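5 min read

We use cookies to remember your list settings. Accept / Manage preferences

Subject: Re: Parnero cell, arm stops over the bin

On 7 January 2018, Wenjie Lu wrote:
> Same fault again, a protective stop right after the gripper closes.
> It held the block fine and then the wrist quit. I cleared it on
> the pendant and it ran 2 more picks before tripping again. Could the
> blocks be jamming against the wall? I can swap the gripper fingers
> if you think it's worth a try.

Wenjie, please leave the fingers alone, because I think I've got it, and it's a lovely one!

I spent the evening going through your log next to the Skikden log from last year. Every stop comes with the wrist turned past 150 degrees, wherever the block was lying. At 210 it trips every single time. A jam would follow the blocks around the bin, and this doesn't care about the blocks at all. It follows the wrist angle.

So my money is on the cable loop. It gets short when the wrist winds up, pulls back on the joint, and the controller reads that pull as a collision. Have a look at how the yellow cable and the black ones go around the orange wrist, with the white bracket holding them at the top of the loop: 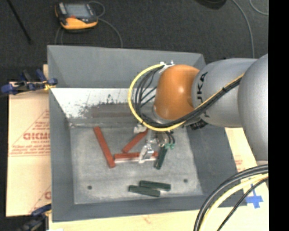
What to try, in this order

1. Arm stopped and locked out before anyone reaches in. Clearing the fault and running again has to end too, please. If I'm right, each pick is tugging on the connectors.
2. Free the ties at the bracket and give the loop more slack.
3. Turn the wrist by hand-jog at the slowest speed, both directions, and watch the loop the whole way.
4. Limit the wrist to 150 in the Mullex planner until we trust it.

Check the air tubes by the gripper while you're in there. Pfeiffer had one rub through on their cell and it looked like a grip failure for days.

Send me the new log, even if it still trips (especially then!).

Yulan Liao

Get the list digest in your inbox. Enter your email to sign up.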